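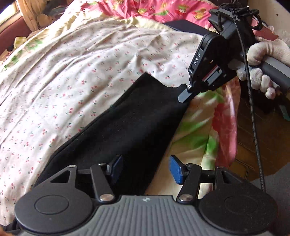
**Gripper check before practice – Parnlow student team, February**
Checked by: Ximena Daza
Second reader: Keegan Trevaskis

- [x] Pivot bolts tight. *I turned each one by hand, no play.*
- [x] Blue fingertip pads seated on both fingers. *The two pads face each other. They still grip, so I leave them for now.*
- [x] Fingers open and close without noise. *Repeated at 5:30, same result.*
- [ ] Cable tied away from the jaws. *Not passed. The cable must not hang near the hand of the person who folds. Keegan, please bring shorter ties.*
- [x] Gloves on for both operators. *Fit is a little large for me.*
- [x] Cycle counter below 1000. *Reads 639. We write it again at 672, before the pads are changed.*
- [ ] Floor clear beside the bed. *Shoes and small things must go to the shelf first.*
- [x] Cloth strips free of pins. *Felt the full length of every strip with my fingers.*

Keegan's comment: I agree with the two open points. Please do not start the folding task before both are signed – last month we started early and lost one evening.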